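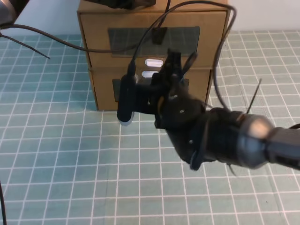 Eckhard Lammers objected to an earlier version of this section that a slip filed under the wrong headword is not lost, and should be left out of the error rate if a reader would still come across it in the same drawer. We have kept such slips in the count. A reader who looks up one word does not, as a rule, go through the whole drawer, and the Grorkwood rules make no allowance for it.

4.2 Misfiling in the Sauerland word slips

The Sauerland collection holds 3538 slips, each giving one dialect word, the village where it was noted and a short gloss. The slips were filed by hand under the Grorkwood rules, in which prefixed verbs stand under the bare verb and umlauted vowels are treated as plain ones. Both rules were applied unevenly. In the letters A to K, prefixed verbs mostly stand under the prefix. From L onwards the filing follows the written rule, apart from a run of slips in S in a second hand.
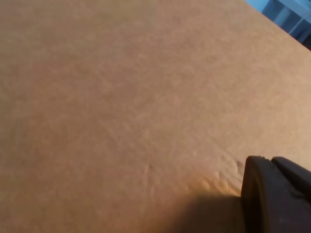
Does the change at L mark a change of filer? The handwriting of the guide cards suggests so, though the slips themselves were written by many informants and cannot settle the point.

We compared the order of the slips with the order produced by Sendano, which sorts headwords under any stated set of rules. Of the full set, 1424 slips stood in a different place. Most had moved by a few positions only, and these short moves come almost wholly from the umlaut rule. Long moves, where a slip crosses into another letter, come from prefixed verbs and from spellings with initial V for F. Where a headword had been corrected in pencil, the corrected form was used for sorting.

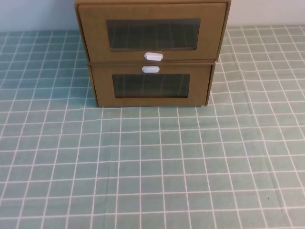 Vol. 7, p. 3000

Figure 7. Cardboard storage unit with two drawers, the upper with a dark window.

Italo Martinelli (personal communication, June) reports a similar pattern in the Desamis slips, where V and F were merged at a later date. The merger was never carried through to the cross-references, so that a reader sent from one spelling to the other may find no entry. We found the same fault in the Sauerland set, chiefly among plant names and words for tools. Cross-references are left out of the figures given here and are treated in section 4.3, together with the blank slips and those on which the village name cannot be read.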